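Looking after the hand grippers – speaker notes
Lestier maintenance afternoon, second slot after lunch

Start with the log, skip the intro. We have 13 hand-held grippers in use at Mirnthorpe. Since May the bench has written up 117 repair tickets on them. Most of those tickets are for the fingertips. Very few are for the body or the electronics.

Say what a fingertip job is. The tip block comes off the arm, the old tape comes off the block, the face gets cleaned, new tape goes on, the block goes back. One person can do a pair in a coffee break once they have done a few. Pass the spare block around the room here.

Cleaning first. Old glue is the usual trouble. If you put new tape over it, the new tape slides and bunches up. Use the alcohol wipes from the blue drawer and wait for the block to dry. Don't scrape with a knife. We lost a block at Pacheco that way, gouged right across the face.

Next slide, leave it up for a minute.

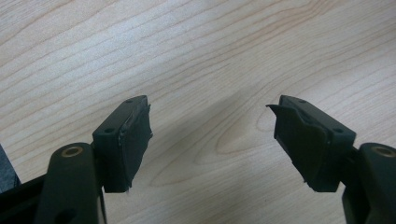 Pallavi Jaiswal wrote back on the draft of these notes that she would change the tape on a fixed day and stop waiting for somebody to decide it looks bad, as two people never agree on what bad is. She also asked for both sides to be done at the same time, every time.

I agree with her on the second point and partly on the first. Read out our rule as it stands now:

Any corner lifted on the inner side, retape.
Creases running across the pad, retape.
Frayed edge only, write it down and check again next shift.
One side needs it, do both.

On the slide, point to the right-hand tip. The top corner of the tape has peeled back into a flap, so it falls under the first line. The left one is wrinkled and ragged at the edge. Both get done.

Then the pivots. Point out the brass-colored rings near the rounded ends of the arms. Open and close the fingers by hand and feel for play at each one. If a finger rocks sideways, stop and put the unit on the shelf with a tag. Don't oil anything. Oil finds its way onto the tape and then you are back at the start.

Putting the blocks back – snug, no more. Close the fingers slowly and see that the two pads meet flat. If they don't, loosen, line up, try again.

Logging. Unit 1007 came back 2 times in one week because the first job was never written down and the second person only did the left side. Use the Vustia sheet, the paper one is fine, and put your initials on it.

Questions. If someone asks about rubber pads in place of tape: we have a set on order and no results yet. Move on to the battery slot after that.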